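The Bed as the Best Table in the House

January 29, 2019

There is a moment, usually in the second hour of tidying a bedroom, when everything you own seems to have come to rest on the mattress. I used to fight it. These days I think the bed is the finest sorting surface a small home has, and I plan for it: the quilt comes off, the pillows go elsewhere, and only the fitted sheet stays on, pale and plain, so that a shirt or a charging cable shows up against it.

Big things go against the wall first. A carton that once held protective masks makes a perfectly good clothes box, and there is room in front of it for whatever plaid thing has yet to be folded.
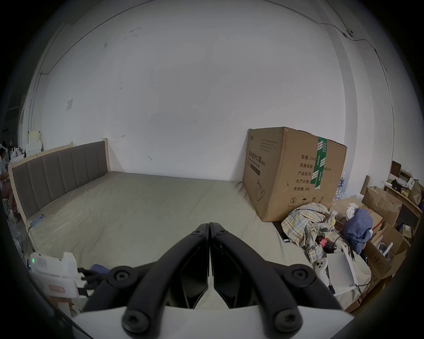
How big a carton should you use for clothes?
One you can lift by yourself when it is full, with the flaps still closing flat.

My own boxes came from a stationery shop in Bullurano that was glad to see them go, and the last of them is still going strong after 6 moves — which says more for corrugated cardboard than for my planning.

Then comes the part I like best, when the middle of the bed is clear again and you can stand back for a minute. A tall padded headboard with vertical channels looks rather grand over a bare sheet, wrinkles and all. White boxes stacked on shelving nearby can wait their turn.
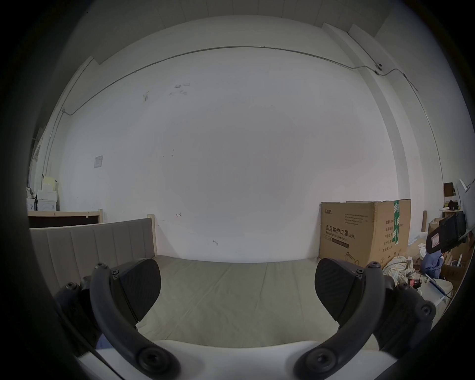
Folding on the flat

A mattress gives a little under your hands, so I smooth each piece outward from the center before I turn the sides in. The Trirkivari guesthouse where I worked one September had us fold 100 towels before lunch, and the old rule there was to leave the lower edge for last. A soft blue cloth will still droop a bit along that edge, and I have learned to let it.
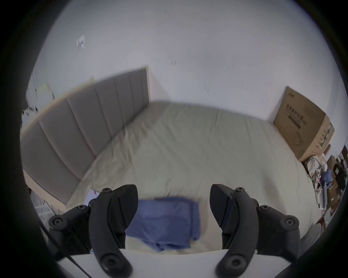 What to do about the sheet

Once the folding is put away, I look at the sheet itself. Darker colors are kinder to a busy bed, and olive green is my favorite — it goes with a white wall, and it forgives a good deal between washes. Pull the far corners first, then walk the slack back toward you.

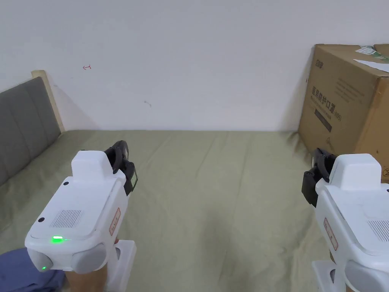 Olive green bedding against a plain white wall.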